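Section 7. Placing cans on top of the cabinet

This section covers the open top of the Drerent low cabinet. It applies to drink cans and food cans of ordinary size. For jars and bottles, see Section 11.

Before you start

The cabinet must stand on a level floor with its back toward a wall. Wipe the top with a soft cloth and let it dry. Do not use scouring powder – it dulls the painted finish.

CAUTION: Do not stack cans on top of each other. The top has no raised edge.

Loading the top

1. Check each can for dents, leaks or a swollen lid. Throw out any can that fails.

2. Sort the cans by date. The oldest go in front.

3. Start with the back corners. Leave a finger's width between the can and the wall.

4. Hold each can by its sides and lower it straight down. Do not slide cans across the surface.

5. Fill the middle next, then the front corners. Keep pull tabs and lids facing up.

6. Leave a gap between cans so that each one can be lifted without touching the next.

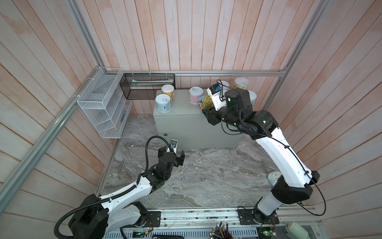 Fig. 7-2. Cans spaced out on the cabinet top, with one held just above the surface.

7. Press lightly on the top near each corner. If the cabinet rocks, take the cans off and level it again as described in Section 2.

NOTE: Cans of different heights may be mixed. Put tall ones at the back.

Unloading

Take cans from the front first. Wipe up any ring marks the same day.

Spare shelf liners are sold under part number 938. Order from Prukton, Ornham branch, attention Vaida Ots.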